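Stories > Kitchens > People and Their Plates

Print this page | E-mail this story

The plates that don't match

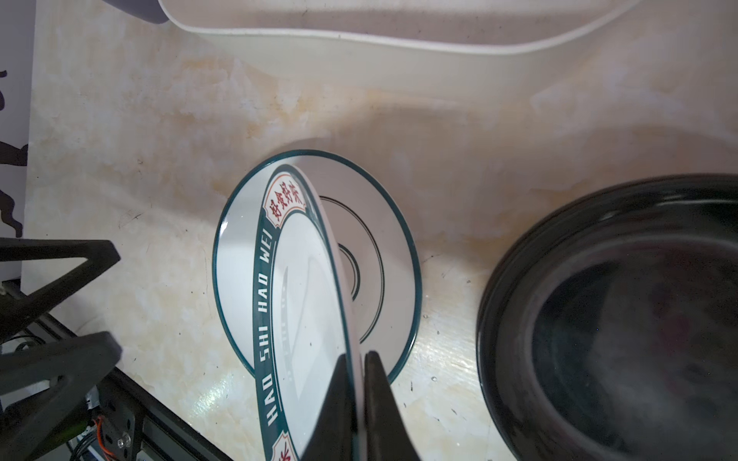 Two from Liên Bùi's collection: the teal band reads "HAO SHI HAO WEI."

Liên Bùi had me stacking dishes before I'd even taken my coat off. She owns 209 plates (she keeps a list, on paper, taped inside a cupboard door) and she wanted the everyday ones moved before lunch. So we talked and stacked!

"I never buy a set," she told me. "A set makes you sad when one breaks. With mine, you just go get another one."

I asked about the plate with the wide teal band, the one with the lettering and the little white labels outlined in red. She got it from her neighbor Tùng Quách, who was closing his lunch counter in February and let her pick out 7 pieces. "He wanted me to take 100," she said. "Where would I put 100?"

The plainer one, white with thin green rings, she found on her own at a shop called Clokwood. It's the one she reaches for at breakfast – toast, mostly, sometimes a fried egg – and she likes that it lies flat and doesn't rattle on the counter.

Does she worry about chips? "Bảo chips them," she said, meaning her nephew, Bảo Tô, who does the washing up when he visits. "I hand him the ugly ones first."

Then she gave me a dish towel and pointed me at the next shelf.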